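How to rotate a snack stockroom (small shop, one person)

Quick version, I have a delivery coming. Works for chips, crackers, cookies, anything boxed or bagged. Our back room at Miseo holds over 100 cases, yours may be less, same steps.

What you need
Marker. Masking tape. Date list from your supplier (ours is Cuevas, they email it). 20 minutes a shelf.

Steps
1. Pull everything off one shelf. One shelf only, not the whole unit.
2. Wipe the board. Let it dry.
3. Sort by best-by date. Soonest in one pile, the rest in another.
4. Anything out before the end of March gets a tape flag. Goes to the front of the store today.
5. Put back latest dates first, against the back. Soonest at the front.
6. Heavy boxes low, light bags up top. Dont stack bags under boxes, you get crumbs.
7. Write the shelf number and soonest date on tape, stick it to the edge.
8. Next shelf.

New stock always goes in behind. If theres no room behind, pull the front row out first, then load. Takes a minute, saves a write-off. We tossed 265 bags last year before doing it this way.

Split cases: close the flap, mark how many left. Half open cases get lost and then somebody opens anohter one.
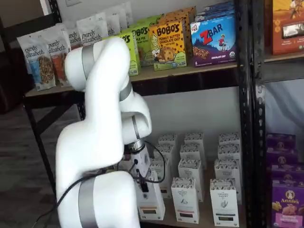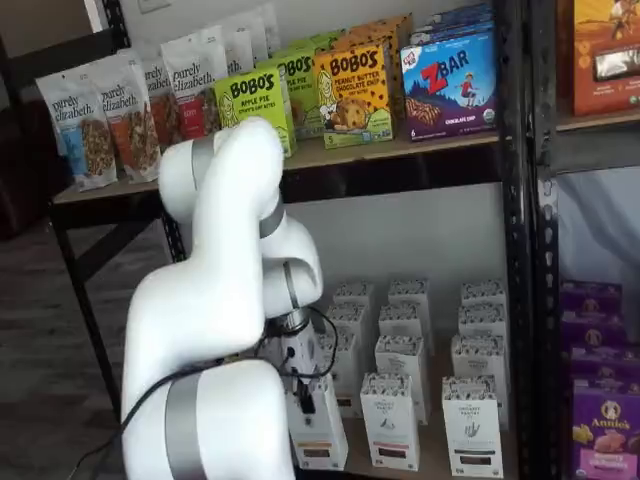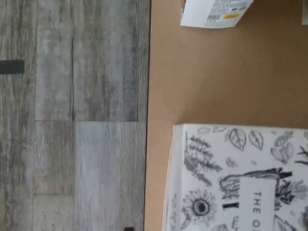 Do I have to redo the whole room every delivery?
Just the shelves that got new stock. Full sort once a month is plenty for a small shop.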